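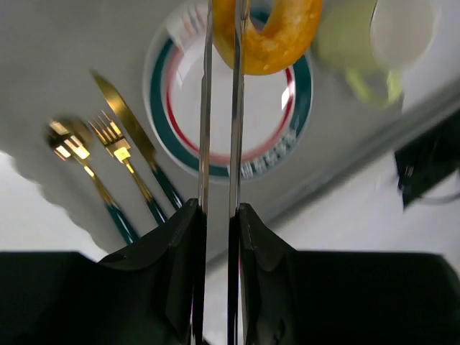 Wrist camera view: donut, plate and gold cutlery.

Teaching the Breakfast Table: Frequently Asked Questions
Odard Project, Stultley Lab
Updated March 11, 2022

What are you trying to teach the robot?

To serve breakfast, or at least the part of breakfast where food moves between a tray and a plate. A person drives two arms by remote control, the system records what they did, and a model is trained on the recordings. The official task sheet calls this "bimanual serving with a handheld tool." Everybody who has sat a shift calls it donuts.

Do I need to know anything about robots?

You need to know how to pick up a donut. The controls are a pair of smaller arms that you hold, and the big arms copy them. Most new operators spend their first hour gripping the handles as if the building were on fire. Loosen up. The arms copy that too.

Why tongs? The gripper already has fingers.

We hear this one a lot, usually from people on their third failed grasp. Plenty of kitchen jobs are done with a tool, and a robot that can only pinch things directly is going to be a disappointing waiter.

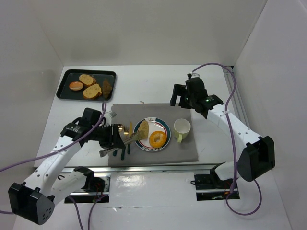

Tongs also make the operator think one step further out, to where the tips are going to land. That takes practice. Come at the donut slowly and resist the urge to stab.

How long is a session?

A session is up to 60 minutes. After that your wrists go and your judgment follows, and we end up with a very detailed record of a tired person missing a plate.

How many demonstrations do you need?

The target is 300 for the tray task and another 300 for the plate task. An earlier plan said 24, which was optimistic in the way that only earlier plans can be.

Do failed attempts count?

Mark them as failed and keep going. If you fumble and then recover, mark it as a recovery and leave it in. Those are worth having, because the robot is going to fumble too and it would be nice if it had seen somebody cope. Please don't fumble on purpose. The acting is never good.

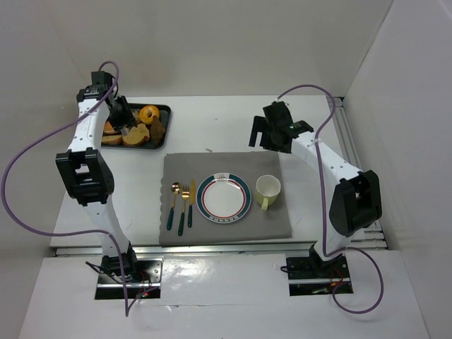

Can I rearrange the table between runs?

Move the food and turn the mug as much as you like, as long as you write the change in the log. Leave the cameras and the arm mounts where they are. A camera that has shifted by the width of a finger can spoil an afternoon of recordings, and it won't say a word about it at the time.

What should the other arm do while one is working?

Park it open, above the table and clear of your path. It will feel rude to leave it hovering. Small idle wiggles get recorded as faithfully as everything else, and the model will assume you meant them.
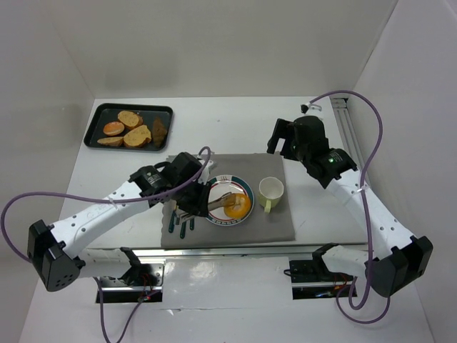 Left arm on tongs, right arm waiting.

Can I eat the food?

It has been in a gripper. Make your own decisions.

Where do the recordings go?

To the Kuusisto server at the end of each shift. If the upload stalls, leave the station on and send us a note. Switching it off and on again has been tried, at some cost.

Related pages
Operator shift sign-up
Onau controller: setup and calibration
How to write a log entry somebody else can read
Task list for August

We use cookies to remember your language and login. Accept | Settings
Get the Odard newsletter: enter your email address and we'll write when there is something to say.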